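Teder late-arrival case

The Teder late-arrival case was a civil lawsuit over canceled hotel reservations in Bruren. Brought by guests of the Teder hotel chain who showed up after midnight and found their rooms sold. Settled before trial. Often mentioned in articles on overbooking and walked guests (see Walking, hotel practice).
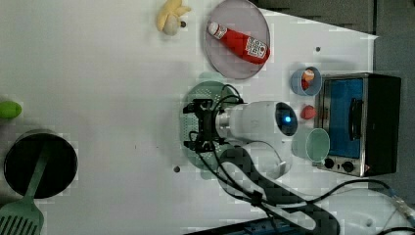

Last changed in April, 11:40 p.m. Minor edit: spelling, one dead link removed.

Background

Teder ran two hotels in Bruren at the time, one by the station and one out near the airport. Reservations for both went through Zonis, a booking system also used by several smaller inns in the area. Zonis marked a room as a no-show at midnight unless the front desk had entered a late-arrival note. Guests who phoned ahead were told this had been done. In many cases it had not, or the note went into a comments field the system did not read.

Rooms released this way went back on sale at once. Prepaid guests were still charged for the first night.

The claims

The suit was filed by 19 guests, all of whom held a paid confirmation. Main claims:

Breach of contract. The confirmation said "guaranteed for late arrival".

Unfair business practice. Same room sold twice for one night, both payments kept.

Failure to find other lodging. Teder's own posted policy promised a room at a comparable hotel nearby and a ride there. Eight of the guests said they were offered neither, and spent the night in the lobby or were asked to leave it.

The guests were represented by the Vasylenko law office. A separate claim by one guest, over being told she was trespassing while waiting for a taxi, was split off and later dropped. Terms not known. 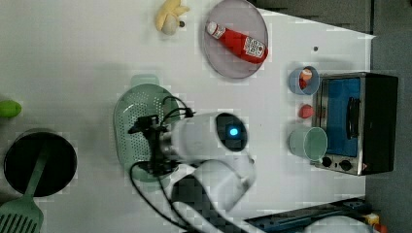

Response from Teder

Teder first blamed Zonis. It said desk staff had followed their training and that the software should of kept the rooms. Zonis answered that the midnight release was a setting, chosen by the hotel, and could be switched off by any manager. Both positions were repeated in later filings without much change.

Teder also pointed to the small print on its website, where guests were asked to check in by 10 p.m. or call. The guests said they did call. Phone records were produced for most of them.

Settlement

Reached after mediation. Each guest got $2,000 plus the cost of the lost night. No admission of fault. Teder agreed to stop charging guests whose rooms had been resold, and to move the release time to 6 a.m. at both hotels. Zonis was not a party to the agreement but changed its default setting the same season.

Aftermath

The station hotel was sold and now operates under another name. The airport one is still a Teder. Local inns using Zonis recieved a notice about the new default, though some switched it back.

See also

Overbooking
No-show fee
Innkeeper's duty to receive guests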